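The Plarnby Weighbridge

The weighbridge at Plarnby had been reading four kilograms light since September. Normand Dufour was sent from the Brusmont office to find out why. He arrived at 6:40 in the morning with two cases of test weights, a level and a printed copy of the service log.

The log had 744 pages. Most entries were in the same handwriting and recorded the same three facts: temperature, zero reading, initials. The initials were L.S. until the end of August. After that there were none.

Dufour set the indicator to test mode and loaded the northeast corner first. The deck was a Skendis, an old type, with one load cell under each corner and a junction box in the pit. The northeast cell was within tolerance. So were the southeast and the southwest. The northwest cell was also within tolerance, by a smaller margin. He wrote the figures down and repeated the sequence in reverse order. The results agreed.
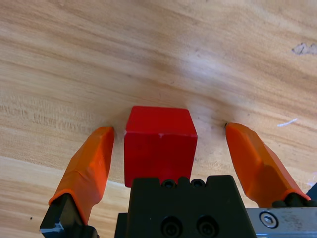 A constant error on a deck with four good cells usually meant the zero had been moved. He opened the indicator housing and found the seal intact. The calibration counter stood at 30. The last certificate also said 30. According to both, the zero had been left alone.

At ten the operator came out with coffee. She had taken over in September, she said, and had been given the keys and a page of instructions. The instructions covered the barrier, the printer and the drain. She had followed them.

"Does the deck get swept?" Dufour asked.

"Every night."

"And before you?"

She didn't know.

He went down into the pit with a flashlight. Under the deck, on the center beam, there was a steel bracket with nothing on it. The paint on its upper face was clean in a rectangle the size of a paperback book. Around the rectangle the dust was thick.

He climbed out and turned back through the log to the first page. Opening zero, with ballast. The word did not appear again.

The first truck of the day, from Lumanlan, was waiting at the barrier. Dufour waved it on. It weighed 3,384 kilograms on the indicator. He added four in pencil, initialed the entry, and asked the operator where L.S. lived.

She pointed to the house across the road. The front door was being held open by something gray.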